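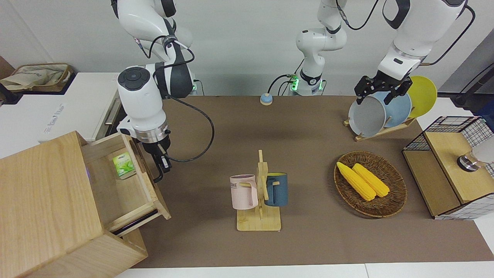 I've been meaning to write about the Saturday swap table since September, and then the plums came in and I lost two weeks to jam. So! The swap table. If you have a jar of something you made and you're sick of looking at it, bring it and take home somebody else's. I went in with 5 jars of plum and came out with pickled beets, a hot pepper jelly that made my eyes water, and a bread and butter pickle I ate standing up in the kitchen before dinner (no regrets).

My jam was a little runny this year, I'll admit it. I blame the plums, which were so ripe they were practically jam already, and I was too impatient to let the pot go long enough. My sister cooks hers to 220 degrees and checks it with a thermometer. I put a spoonful on a cold saucer and poke it, same as always, and I guess I poked too soon.
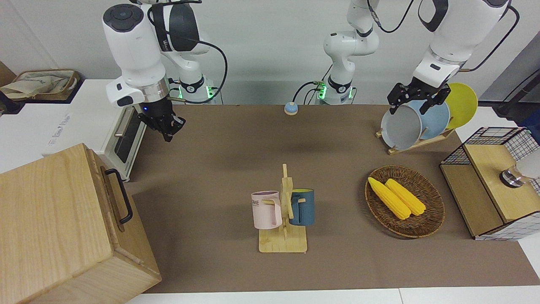 Afroza Sultana wrote back after the last newsletter that runny jam is just syrup you haven't named yet, and that she pours hers over yogurt and tells people she meant it. She also says to throw in a chopped green apple next time, peel and all, and fish out what's left of the peel before it goes in the jars.

I'm going to try that with the last bag of plums in my freezer. I did use up one of the runny jars on pancakes, and my kids scraped the plates, so maybe I should quit fussing.
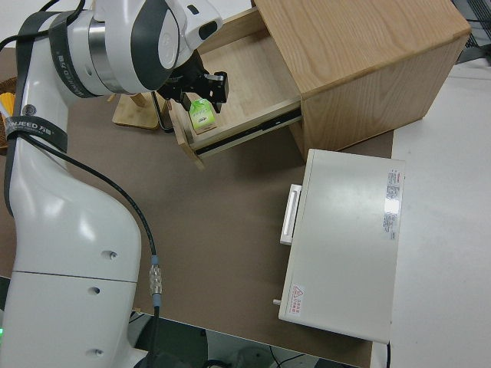
The other thing I wanted to say is please label your jars. I have three in my fridge right now with no name and no date, and one of them could be chutney or could be apple butter. Masking tape and a marker will do fine. Put down what's in it and the month you made it, and if there are nuts, write that nice and big on the lid.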